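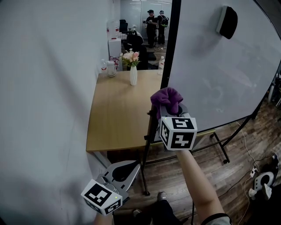 Purple cloth, wood-grain table, flowers still in their vase.

Cloths and Tables: Your Questions

Stuvesville Shared Rooms

We love a good wipe-down around here, and we get a surprising number of questions about it! These are the ones that come up most, from people booking the small rooms and from people who just want their own table at home to look as nice.

Which cloth do I use for the table?

Any of the soft ones from the Niltetti basket in the hall cupboard. Colour doesn't matter for tables, so grab your favourite. The only ones to leave alone are the green ones, which are for the washrooms and live on their own hook.

Wet or dry?

Damp! Run it under the tap, wring it out hard, then wring it again. Wood-grain tops look their best after a barely damp cloth and a quick dry one straight after. If you can see beads of water sitting on the surface, the cloth was too wet.

Do I have to take everything off first?

For a quick tidy between bookings, no. Slide things to one end, wipe, slide them back, do the other end. On Friday afternoons we do it properly and clear the lot, mugs and bottles and vase included. It's a lovely feeling, a completely bare table (even if it lasts 11 minutes).

What about the edges and corners?

So glad you asked, they're our favourite part. Rounded corners collect sticky fingerprints because that's where everybody puts a hand when they stand up. Fold the cloth over the edge and run it along in one go, top and side together. You'll be amazed what comes off on a pale edge.

How do you keep artificial flowers from going grey?

A soft dry brush once a month, starting at the top of the bouquet and working down. For pink and cream petals we follow up with a cool damp cloth, dabbing and never rubbing. Leaves can take a bit more effort. If the vase is ribbed, wipe up and down along the ribs and the dust comes away much faster than going round and round.

There's a water bottle on the table. Can I bin it?

Please check with the group before yours if they're still about. Otherwise tip the water out in the kitchen and put the bottle in the recycling. Reusable bottles and mugs go on the lost property shelf, where they stay for 22 days.

Can I use the same cloth on the whiteboard?

Best not to, as marker ink gets into the fibres and then onto the next table. Use the eraser first. If you can still see faint marks, take one of the old cloths from the Drokunach tin and a little of the board spray. It's great stuff and even shifts writing from last June. Go gently on the stand, because the wheels roll if they aren't locked.

Should I move the power strip and cables to do the floor?

Leave anything plugged in where it is and sweep up to it. If a cable lies across where people walk, nudge it back toward the wall. Keep wet mops well away from the plugs.

Where do used cloths go?

In the mesh bag on the back of the cupboard door. Please shake them out first! They get a warm wash with no fabric softener, which makes them smear, and we hang them to dry. A good cloth lasts up to 100 washes and then retires to the Drokunach tin.

Can I buy the cloths for home?

You can't buy them from us, but lots of people ask, so we keep a sample pack at the Plattner Street desk for you to feel. Old cotton T-shirts cut into squares work beautifully too.

I've spilled something and it's left a mark. Help!

Don't worry, it happens all the time. Blot it, wipe with a damp cloth, dry it, and look again once the surface has had a few minutes. If it's still there, leave a note in the room book with the room name and what you spilled, and we'll have a go at it. Coffee is easy. Turmeric is a challenge, and we're always up for one.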